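Mar 19, 2023 - glue notebook, bench side

Hide glue again, and what a good session! Irina Cozma brought in the new bag of 164 gram strength pearls from Dinu, so at last I could put it against the 364 we have been using for everything. I should have done this in August when I first moaned about the 364 grabbing too fast.

Soaked both lots in cold water in the jam jars, same weight of glue to water, then into the pot. The 164 went down to a lovely thin honey with hardly any stirring. The 364 needed another splash of water before it would run off the brush at all. Pot held at 64 degrees the whole time, lid on between joints. Smell: bearable, window open a crack.

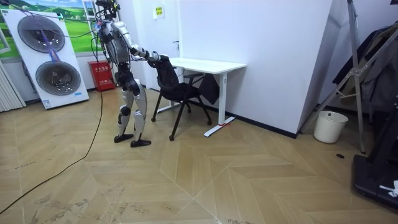 Side room, by the chair and the display board.

Rubbed joints first, in offcuts of pear and beech. With the 364 I get three or four good rubs and then it bites, and if the boards are out of line at that moment they stay out of line. The 164 let me slide things about, have a think, slide them back, and it still pulled down tight. Such a difference! For the long edges on the Wulano box I am switching over completely.

Warming the wood matters more than I had written down before. The pieces I left on the radiator came together with a thin, even line, and the cold ones gelled on contact and left a ridge you could feel with a fingernail. Bianca Bratu thinks the hair dryer is enough for small parts. I'd like to try that with the veneer hammer before I agree - pear cools so quickly.

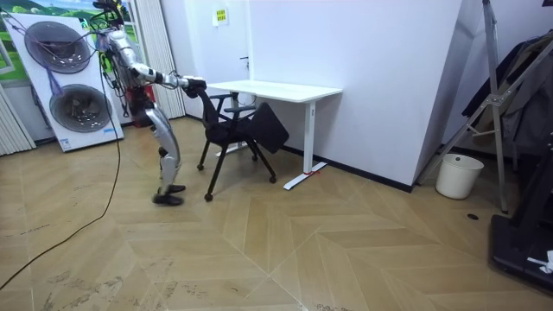 Also tried a pinch of salt in a small batch of the 164 to slow it down further. Too much of a good thing. It stayed slippery so long that the mitre crept under the tape, so that one is going back in hot water to come apart. (Still my favourite thing about this glue - you can always change your mind.)

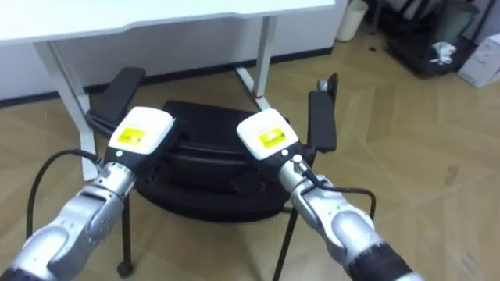 The black office chair and white desk, closer up.

To do:
Break the 2 test joints tomorrow and keep the halves, labelled.
Ask Irina whether Dinu sells anything between the two strengths.
Freeze the leftover 164 in the ice cube tray.
New brush, without a metal ferrule this time. The old one has stained the glue grey.
Bianca to bring the Kevonari clamps back for the lid.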